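# Retutetti

A tiny, cheerful program that turns a folder of plain text recipes into a printable cookbook. You type your recipes the way you'd scribble them on a card, run one command, and get a PDF with an index, page numbers and proper fractions (½, not 1/2 – this matters a lot to me!).

I started it last December to save my grandmother's recipe box and it grew from there. It now handles 3,000 recipes without complaint, and I'm still adding to mine most weekends.

## What you need

- Python 3
- A folder of `.txt` files, one recipe per file
- Any font you like with fraction characters in it

It doesn't ask for much of a machine. Old desktops are great for this sort of thing.

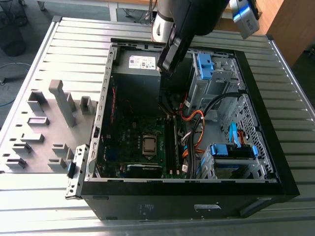 ## Writing a recipe

Title on the first line, then a blank line, then ingredients, then another blank line, then the method. That's the whole format!

```
Plum cake

1/2 cup butter
5 plums, halved
2 eggs

Beat the butter and eggs...
```

Tags go at the bottom with a plus sign, like `+baking +fall`. A recipe can have as many as you want, and each tag gets its own entry in the index.

## Making the book

```
retutetti build recipes/ --theme plandell
```

There are two themes so far. `plandell` is roomy, with big margins for notes and butter stains. `sendau` packs two recipes to a page and is lovely for small books. Úna Cronin drew the chapter ornaments for both, and the little leeks are my favorite thing in the whole project.

## Known problems

- Titles longer than 42 characters run into the page number in `sendau`.
- Scaling (`--serves 20`) multiplies everything, including bay leaves. Use your judgment.
- Metric conversion guesses badly at "a knob of butter" – I'd love help with this one.

## Changes

**24th February** – Ranges like "2–3 carrots" now scale properly. The index ignores "The" and "A" at the start of titles. The old `hegde` theme is gone; switch to `sendau` if you used it.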